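Zestton erweitert Pausenangebot für Tagungsgäste

Der Tagungsdienstleister Zestton stellt ab November sein Verpflegungsangebot für Seminare und Konferenzen um. Verpackte Sandwiches, Riegel, Gebäck und Getränke werden künftig auf einem gemeinsamen Tisch angeboten – zur Selbstbedienung auf Tabletts. 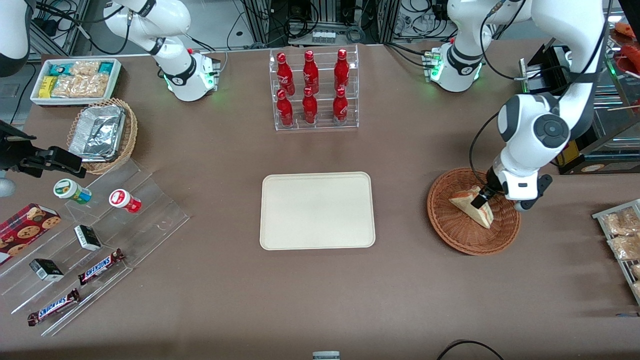
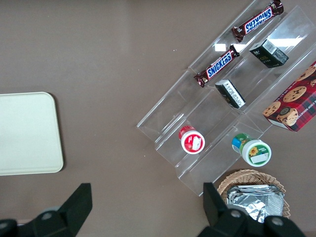 Snacks auf dem Tisch, teils in durchsichtigen Stufenaufstellern

Das Angebot gilt für Veranstaltungen ab 12 Personen und kann bis drei Tage vor Beginn bestellt werden. »Kurze Pausen verlangen kurze Wege«, erklärt Geschäftsführerin Farzana Afridi.

Pressekontakt: Salim Odera, Zestton, Durchwahl 1214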